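Capítulo 3
Sujetar sin apretar de más

Bienvenidos otra vez al taller, que en abril se llena de gente y de cables, y donde vamos a pasar las próximas 18 horas de curso. Antes de tocar una sola fórmula conviene coger algo sencillo, por ejemplo una tira fina de madera, y fijarse con calma en cómo queda entre las dos yemas de la pinza. 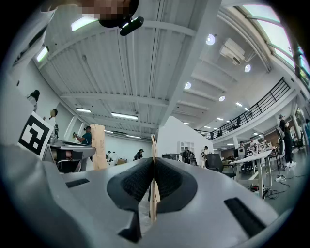
Club de Robótica Santoro

Las yemas negras llevan una trama fina y cruzada, y de ese dibujo, del rozamiento, trata el capítulo (¡da para mucho!). Al terminar sabréis calcular la fuerza para sostener piezas de hasta 70 gramos.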